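The Case Against Sorting by Color

Every toy shelf I have ever been asked to admire is arranged like a paint store. Reds with reds, blues with blues, and a parent standing nearby with the modest look of someone who has just finished a cathedral. I have done it too. My daughter's blocks spent most of June in color order, and she spent most of June ignoring them.

Color is the lazy sort. It takes no thought, it photographs well, and it tells you nothing about what a block is good for. A red cylinder and a red star have a color in common and very little else. One rolls under the couch. The other waits in the hallway for your bare foot. Put them in the same bin and you have made a bin that looks nice.

My friend Nayara Lins disagrees, and she has raised 11 years' worth of child to my four. Kids see color first, she says, so let them start there. Fine. But starting there is different from buying a Trellar storage tower with 14 tinted drawers and treating it as a philosophy.

What I want is a flat surface and a handful of pieces. A plain wooden board will do. Leave half of it bare, so there is somewhere for a thing to go, and then keep your hands in your pockets — this is the hard part. Mine laid out some blocks last week in a way I could not make sense of. She defended it for an hour and would not let me move the cylinder.

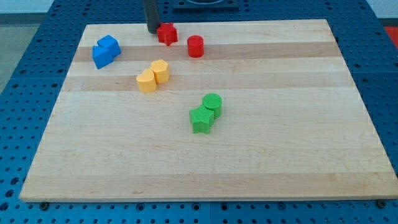
I asked her what the pile was. "Soup," she said, and went back to it. There is no drawer for that.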